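Order entry controls: pre-open inspection checklist
Anmont Securities, equities desk
Completed 4 May 2026 by Myung-ja Cheon. Reviewed by Dong-hyun Wi.

1. Maximum order quantity set on every dealer login
Pass. Limits match the signed schedule.

2. Maximum order value set on every dealer login
Fail. Three logins carried over from the Yoon book still show the old ceiling. Suspended until corrected.

3. Price collar active, limit orders
Pass. Test order at 18 per cent over last sale was rejected with the correct message.

4. Price collar active, market orders
Pass with comment. The warning box can be cleared with the Enter key. Dealers should have to click it. Raised with Brello, who supply the order screen.

5. Duplicate order check
Pass. A second identical order was held for confirmation.

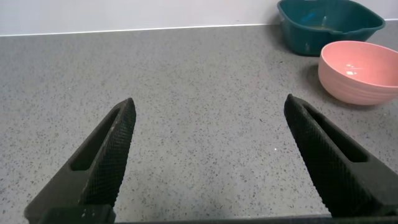
6. Quantity and price fields
Comment only. The two fields still sit side by side and tab order changes between the single and basket screens. A test order of 700 shares at 100 was keyed the wrong way around on the first try. The collar caught it. Ask Brello for the same tab order on both screens.

7. Kill switch
Pass. All open test orders cancelled. The log entry has the right user and time.

8. Client limits, direct access
Not tested. Zalberg's connection was down for maintenance. Do not enable until this line is signed.

9. Error account reconciled
Pass. No open items.

10. Escalation list current
Fail. Two phone numbers out of date. Myung-ja to reissue.

Reviewer's comments
Items 2 and 10 to be closed before the desk opens. Item 4 was also noted at the last inspection and needs a date from the supplier. Next full inspection in August.
D.W.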